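Session 4 handout: Two arms on one table

Workshop robotics evenings at Gomwood
Last updated: 12 January 2025

Okay, so last time we got both arms bolted down and talking to the same computer, and I promised we'd do something fun with them this time. We will! But first I want to go over the table itself, since half the trouble I had building this at home came from the table and not from the arms.

1. The table

Mine started life as a plain work surface in my garage, and I've carried the same idea over to the shop. Both bases go along the back edge, side by side, with a good stretch of open table in front of them. I tried putting them at opposite ends first (it looked so much neater on paper) and spent most of April chasing two coordinate frames that never quite agreed. With both bases on one straight line you only have one distance to measure. On our table it's 665 mm, center of base to center of base. Write it down, put it in your config file, and don't trust the tape measure the first time you read it.

Dark grey and dull is what you want for the top. Shiny tops give the camera fits.

2. Cables

Please don't skip this one. I know it's boring. Every cable that runs out to a gripper gets strapped to the arm, with enough slack that the wrist can turn all the way without tugging. Move the wrist by hand to 90 degrees each way before you power anything, and watch the loop while you do it. If it catches on the gripper body, redo it. Base cables stay at the back of the table, behind the line of the bases.

3. Working zones

This is the bit we'll spend the evening on. Each arm gets its own half, plus a strip down the middle that we share. The software we're using (I called it Flundavar, don't ask) keeps a simple lock on the strip: one arm in, the other one waits. Keep your pieces small, light and soft, and spread them out so the fingers have room to come down on either side. We're using cubes, plus one odd-shaped piece so you can't get away with hard-coding a single grip width.

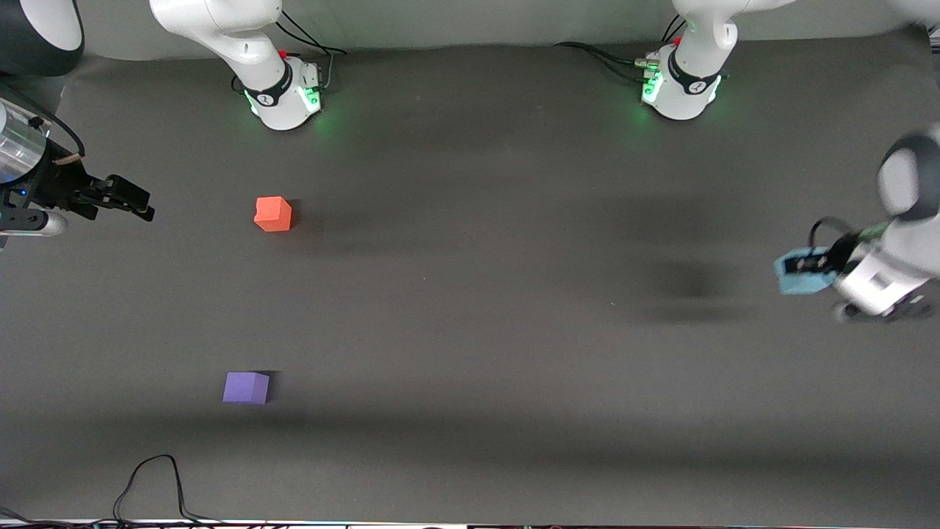
The right arm has its fingers open with nothing in them, and the orange and purple cubes are still on the table. The left arm has the light blue piece. Left and right are the arms' own left and right, by the way, so from the front of the table they're swapped. I still get this wrong about once a week, and so will you, so put tape labels on the bases!

4. Exercise

Work in pairs, one person at the keyboard and one with a hand near the stop button.

a) Run the homing routine on both arms, right one first.
b) Set the speed limit to 200 mm per second. Leave it there all evening, please.
c) Have one arm pick up a cube and put it back down in the same spot. Do that until you're bored.
d) Now bring the other arm in with the odd-shaped piece and have both of them ask for the shared strip at the same moment. Save the log from this run.
e) Swap seats and do it again.

My own log from the first clean run at home came to 1,197 lines, most of them one arm telling the other it was waiting. If yours is a lot longer than that, check whether you left debug on in the Devutier driver.

For next time: bring your log on a stick, and read the section on grip force in the driver notes. We'll be picking up things that squash.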